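Please Read the Readme
Mitali Thambiah
July 2, 2018

Every research archive I have used in the last five years has a mission statement, a logo and a steering group. About half have a readme file that was written by someone who expected it to be read.

I bring this up after spending most of January with the Hettiarachchi recordings, a collection of 3,908 short interviews with market traders, transcribed with real care and then deposited as if the depositor were being chased. The speaker codes are excellent. What the codes stand for is explained in a spreadsheet named "final_new_2," which refers the reader to a spreadsheet named "final." I have written to ask for "final." I am told it is on a laptop.

The usual answer to this sort of trouble is a portal. Portals get funded. Kaltach was a portal, and so was Prolo, which was meant to search Kaltach and now searches a page saying that Kaltach has moved. I sat through the launch of both. There was cake at one of them, and I remember it more clearly than the search function.

What does not get funded is a patient person with a free afternoon and a list of questions. Who are these speakers? What does the slash mean? Why do 16 of the files end in the middle of a vowel? My colleague Parveen Dissanayake did this job at our institute for years, on a contract that described her as "technical support, other." She would return a deposit three times if the column headings were vague. People complained about her in the corridor, and then cited her collections, which are still the only ones I can open without a drink.

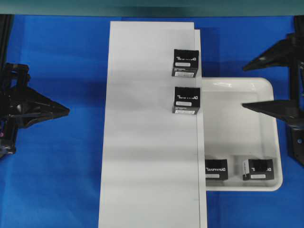 A white board on blue cloth.

The Stidetti workshop next year will have a full session on sustainability, and I have been invited to speak for ten minutes. I plan to ask that every grant for a language collection set aside enough money to pay one person to describe it properly, under a job title that doesn't include the word "other." I expect warm applause and a follow-up survey.

In the meantime, if you are depositing anything this summer, write 200 words saying what it is. Put them in a plain text file. Call it "readme," with no number after it, and let a friend from another department try to make sense of it before you press the button.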